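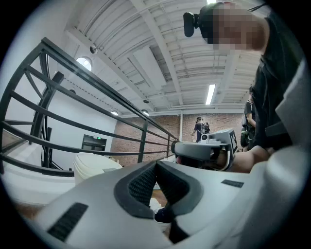 How to Set Up a Shared Worktable and Counter

I love a good shared worktable. Give people a big surface, a counter along the wall and somewhere to put their bags, and they'll get on with almost anything! The trouble starts when three of them want the same corner at once. What follows is the way I set ours up at Cloltura, and it takes a morning at most if the room is already in decent shape.

What you need

A tape measure
Masking tape and a marker
Two soft cloths, one kept for the table and one for the counter
A shallow tray or box lid
A row of hooks, or a low shelf for bags

Step 1. Clear it all the way

Take everything off, even the things you know are going back. Put it on the floor on a sheet or in the hallway. I used to shuffle things from one end to the other and wipe in between, and I always ended up with exactly the table I'd started with. A bare surface is so much easier to think about (and it's a lovely sight, enjoy it for a minute).

Step 2. Find the standing spots

Stand where you'd naturally work and bend forward as if you were picking something up. Your elbows need more space than you think. Mark the floor with a strip of tape, then have a friend do the same on the other side and see whether you bump heads. Leave a path behind each spot wide enough for a person carrying a bag to pass without turning sideways.

Step 3. Place the machine first

If you keep a benchtop machine, put it down before anything else. Check that you can get a hand to every knob and that no tubing is pinched behind it. Plug it in where the cord doesn't cross the table. Once it's in, outline the base with masking tape so it goes back to the same place after cleaning.

Step 4. Give the bottles a home

Bottles wander! Ours stand together on the counter against the wall, labels facing out, and whoever borrows one puts it back beside its neighbor. Keep anything with a cleaning product in it on the counter side, never on the worktable, and leave it in its original bottle.

Step 5. Keep the small stuff in a tray

Caps, clips, spare rings, the marker. Everything small goes in the tray, and when the tray is full you sort it. Ours is 17 inches long, and I wouldn't go any bigger. 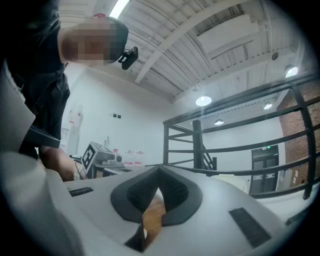
Oltance, 22 January 2016

An update, now that we've used this layout in the new room. The wood table stayed, the machine has a good spot, and there are two white bottles next to it on the counter. I'm thrilled with how much reach it leaves on the near side.

I'd change two things in the steps. Wipe the wood with a barely damp cloth and go along the grain, then follow with a dry one. And do Step 2 again after Step 3, with the machine in place, as the spot you picked may have shifted a few inches.

Javiera Ocampo wrote in to ask about the tape on the floor. Plain masking tape is fine for a week or so while you try things out, but peel it up before it bakes on. If you like where you've ended up, swap it for proper floor tape.

The next page covers hooks and bag shelves, including the 4 heights we tried.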